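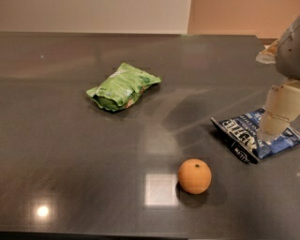

Section 5. Setting up the school meal count on a shared tablet

Use this section if your school records daily breakfast and lunch counts with the Sandico app. You need the school code from your district letter, a working internet connection and a tablet with at least 208 MB of free storage.

Installing the app

1. Open the district download page and tap Sandico Meals.
2. If an older version is on the tablet, send any saved counts before you update. Updating deletes unsent entries.
3. Tap Install and wait for the Done message.
4. Open the app and allow access to storage. Location access is optional.

Registering the school

5. Tap New School and type the school code. Leave out the hyphen.
6. Check the school name on the next screen. If it is wrong, tap Back and enter the code again.
7. Enter the enrollment for each grade. The app adds up the total – you cannot type it in yourself.
8. Choose a PIN and tap Save.

Note: One tablet can hold up to 3 schools. To switch between them, press and hold the school name at the top of the home screen.

Entering the daily count

1. Tap Today, then Breakfast or Lunch.
2. Enter the number of meals served in each grade. Enter 0 for a grade that was out on a field trip. A blank box is treated as a missing count.
3. Enter adult meals on the separate line at the bottom.
4. Tap Review. Any grade with more meals than enrolled students is marked in red.
5. Tap Send. A green check mark means the district has received the count.

Counts are due by 2:30 p.m. After that the Send button changes to Send Late, and the entry goes to the district office for approval.

Caution: Do not tap Send twice while the progress bar is moving. This can create a duplicate entry, and only the district office can remove it.

Working without a connection

The app stores up to five days of counts on the tablet. Saved entries show a gray clock. When the tablet is back online, open the Pending tab and tap Send All. Leave the app open until every clock has cleared.

Caution: Signing out erases everything in the Pending tab.

Error messages

Error 162 – The school code is not active. Ask the district office to turn it on, then repeat steps 5 and 6.

Date mismatch – The tablet clock is wrong. Set the date and time to automatic and restart the app.

PIN locked – Wait 15 minutes before trying again, or ask the district office for a reset.

For monthly reports, go to Section 6.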